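Workshop notebook, Thursday, 7.40 am
Grornum pool listings, duplicate check 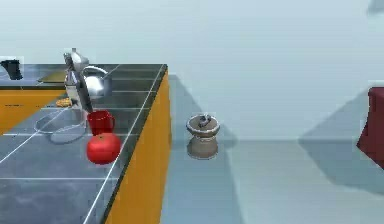 Ran the Jurix matcher again overnight on the public pools table. It started with 1,379 entries and left 1,318. The summary page calls the missing ones "confirmed duplicates". Confirmed by what? It compares the name and the postcode, and half the leisure centres round Barkport share a postcode with the school next door.

Pulled 28 of the removed rows and rang the front desks. 26 were proper duplicates, mostly the same baths typed in twice with and without "Leisure". The other two were separate pools. One is a warm teaching pool across the car park from the main one, with its own hours and its own hoist. Anyone looking for a gentle session after a knee operation would want that one, and we had just deleted it. Put both back by hand.

Also not convinced by the "heated" tick box. Matos sets it to yes whenever the temperature field is blank. Asked why in September, still no answer. I've switched it to unknown on our copy.

To do:
- ring the rest of the removed rows before anything goes live
- add pool length to the match, see if the teaching pools survive
- stop quoting the total on the front page until then

Old table saved under Grornum/before. Please don't tidy it away.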